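Latbridge Tenants' Association
Minutes of the Household Machines Working Group
Thursday, December 26, 2024, upstairs meeting room

1. Minutes of the last meeting
Agreed with one correction. The trial building is Nernell Court, not Nernell House.

2. Simulation runs
The group went over the results from Bako, the planning software under trial. All runs so far are in simulation. The chore list has 16 entries, and the first one discussed was clearing and wiping the dining table. The model room has a white table with a potted plant on it and three green chairs placed around it.
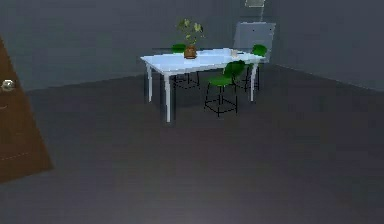
One member objected that wiping a table at home starts with moving whatever is on it, and that a score for wiping alone tells tenants very little. Her own table has mail on it most days and she would not want a machine deciding where the mail goes. The group accepted the point. Moving items off and putting them back will be scored as part of the chore.

Bako finished the table chore in 50 of 92 runs. Most of the failed runs stopped at the chairs, where the planner could not find a way in to the table without pulling one out. Pulling out a chair is a separate entry on the list and the two have not been joined up yet.

It was asked whether 50 finished runs would justify telling tenants that the machine can clean a table. The meeting's answer was no. The newsletter will say that testing continues and will give the figures.

The second chore was dusting the top of a cabinet. The planner must lift a plant in a terracotta pot and a dark dish with a crystal-like piece on it, dust, and set both back. Breakage is not modeled, so a dropped item counts only as a failed run. Several members thought this too generous. No results were tabled for this chore.
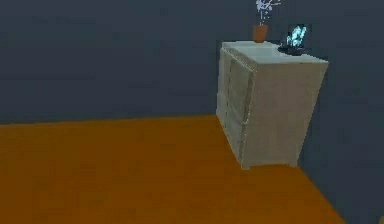
3. Visit to Tukaldale
The laundry at Tukaldale has offered to show its folding machine. It handles flat sheets and towels. Fitted sheets are still done by hand. The visit is set for April and there are 2 places left.

4. Actions
Add moving and replacing items to the table chore score.
Ask for the chair entry to be joined to the table entry before the next set of runs.
Send the newsletter text around for comment.
Confirm the Tukaldale visit and travel costs.

5. Any other business
A request to add window cleaning to the list was put off to the next meeting.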